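Manipulation Laboratory, Handout 6
Failure case: gripper contact during close-packed block picking
Prepared by Teodoro Cuevas

Read before the lab session. Bring the fault log sheet from Handout 5.

1. Background

The Wododstead cell runs a pick task on foam letter and number blocks. The task software is Juretent, and the arms are driven through the Cisneros controller. Each pick has four phases: approach, descend, close, lift. The failure treated here occurs in the descend phase and was logged 17 times in December over 600 attempted picks.

In all 17 entries the controller reported a normal stop at the commanded height. No force alarm was raised. The fault was found later, when the fingertip pads were inspected and one pad was seen to have turned on its mount.
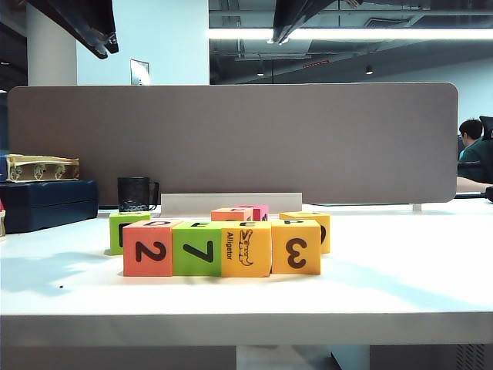 2. Sequence of the fault

2.1 The planner selects a target block and a grasp axis.
2.2 The gripper opens to the target width plus a clearance of 3 mm per side.
2.3 During descent one finger lands on the top face of a neighboring block.
2.4 Foam compresses. The contact force rises slowly and stays under the alarm threshold, which was set at 14 N for rigid parts.
2.5 The arm reaches its commanded height and reports success.
2.6 The fingers close. The loaded finger drags across the foam and the pad twists.

Note that step 2.5 is correct as far as the controller is concerned. Position error at the wrist was within tolerance. The controller has no knowledge of what is under the finger.

3. Cause

The first report blamed the threshold. Lowering it was tried and gave false stops during free motion, mostly at the start of descent where the arm decelerates. The change was reverted.

The root cause is in the clearance check. Juretent tests the open fingers against the segmented outlines of all blocks other than the target. When two blocks touch, segmentation can merge them into one outline. The merged outline is then treated as the target, and the neighbor drops out of the check. Color difference helps but is not sufficient, as the segmentation stage used by the cell works mainly from depth edges. Two top faces at the same height give no depth edge between them.

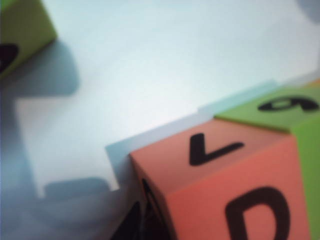 Grasp axis selection decides whether a merged outline does any harm. An axis parallel to the shared face places both fingers on open sides of the target. An axis normal to it sends one finger into the seam, where the available gap is zero. For the red block pressed against the green one with the sideways numeral, the second choice would put a finger down on green foam. The heavy shade on the narrow side of the red block is a separate difficulty: an edge detector working on intensity may take the shadow boundary for the block boundary and shift the grasp center.

4. Corrective action (Pikerwood procedure, current revision)

a) Compare each outline with the known block size. Reject any outline wider than one block plus tolerance.
b) On rejection, split the outline using color and repeat the clearance check.
c) If no axis is clear, push the target away from the group before grasping.
d) Record wrist force through the whole descent. Flag a steady rise even when the peak is below threshold.
e) Inspect both pads after every flagged pick, with the arm in protective stop.

Item (e) is a safety requirement. Do not reach for a pad while the arm is only paused in software.

5. Preparation

Sketch the force curve expected for a finger landing on foam and for one landing on the bare table. Mark the alarm threshold on both. State which check in section 4 would catch each case first.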